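Plain plates, white room: a talk with the owner of Lirnik

20 March 2021

Typed up fast from my notes, so forgive the gaps. I had 45 minutes with the woman who runs Lirnik, the tableware rental place behind the old Kleinschmidt building, and we spent a good ten of them on parking.

Lirnik rents plates. Bowls and cups too, some pitchers, but plates are most of it. Weddings, church suppers, a couple of restaurants that opened before their own order showed up. She started with one shelf in her sister's garage in Votden and a stack of dinner plates from a hotel that was closing down.

"I didn't want a business," she told me. "I wanted the plates. Then I had too many plates."

How many now? She wouldn't say. Enough that she moved twice.

I asked about color first, as the thing everybody who's been there brings up is the pink. She laughed at that. When she was starting out she bought only white, on advice from a caterer, and white still goes out the door more than anything else. The pink came by accident. She'd ordered a set of 100 from Skosilau in what the catalog called "rose," expecting something pale, and opened the first box on something a lot closer to salmon.

"I was going to send them back. I had the tape in my hand. Then I put one down on the table and thought, well, potatoes would look nice on that."

She kept them. First renter was a retirement lunch, then a christening, and in August they were out every weekend of the month. People ask for them by name, except nobody agrees on the name. Salmon, coral, "the ham ones." She writes pink on the invoice.

The shape matters more to her than the color, and she got pretty worked up here, so I'll quote it at length. "A flat plate is for a picture. Somebody carries it across a lawn and the gravy's on their shoe. I want a rim that comes up. Shallow is fine, I like shallow, but it has to have an edge you can feel with your thumb. You should be able to hold it and talk to somebody and not look down."

Does anyone notice? "They notice when it isn't there."

The other thing I wanted to ask about was the room. If you haven't been, Lirnik has a viewing room, seperate from the storage, where customers can see a place setting before they commit. It is very plain. White panels up the walls, tall ones, thin dark lines where they meet. White table with rounded corners. That's pretty much it.

It used to be fuller. She had a sideboard in there at first, a patterned cloth, candlesticks, a bowl of wax fruit she is still embarassed about. Customers would come in, love the candlesticks, ask to rent the candlesticks. She doesn't rent candlesticks.

"So I took out one thing a week. The fruit went first. When I got down to the table people finally started looking at the plates."

Why white on white, I asked, when half the stock is white. Doesn't it vanish? She said yes, a little, and that she doesn't mind. If a white plate has a gray cast or a yellow one, that's where you'll see it. She once had a bride bring in her own tablecloth, lay it down, put a plate on it and burst into tears because the two whites fought. They went with pink. "Pink doesn't fight with anybody."

The rounded corners on the table were deliberate. The old one had square corners and she walked into it for three years. Same spot on the hip. The new one she wipes down at night with a damp cloth and a drop of dish soap, nothing fancier, and the panels get the same once a month or when there's a fingerprint she can't stand anymore. The seams are the annoying part. Dust sits in them. She uses a dry paintbrush, an old one.

Storage, quickly, as several of you wrote in to ask. Stacks of 20, no higher. A sheet of paper towel between each. Never on edge, whatever your grandmother did. Dinner plates low, small plates high, and anything with a chip comes out the day it's found and goes in a box by the back door. Gardeners take them.

Losses? Around 7 plates a season, mostly the white. One came back by mail two years late with a note that said sorry and no return adress.

I asked what she tells people who want to buy a set for home and can't pick. She had an answer ready. Take one plate. Just one. Put it on whatever table you've got and leave it there a while, through breakfast, through the evening with the lamp on. Walk past it. 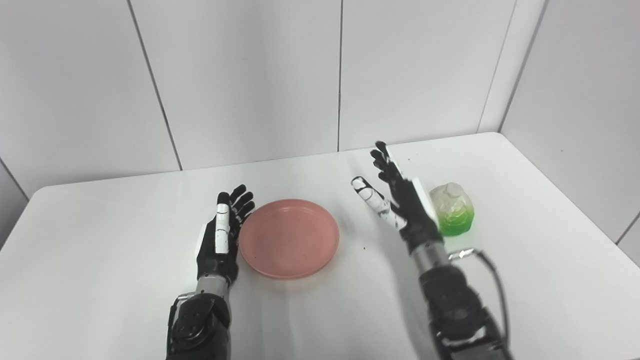
"If you still like it when you're tired, buy the rest," she said. And buy two extra, she added, while they still make them. Then a customer called about Saucers, and she had to go find out whether the saucers had come back.

Viewings are by appointment, call ahead. Park on the far side, by the fence. The near side belongs to the bakery and they do tow.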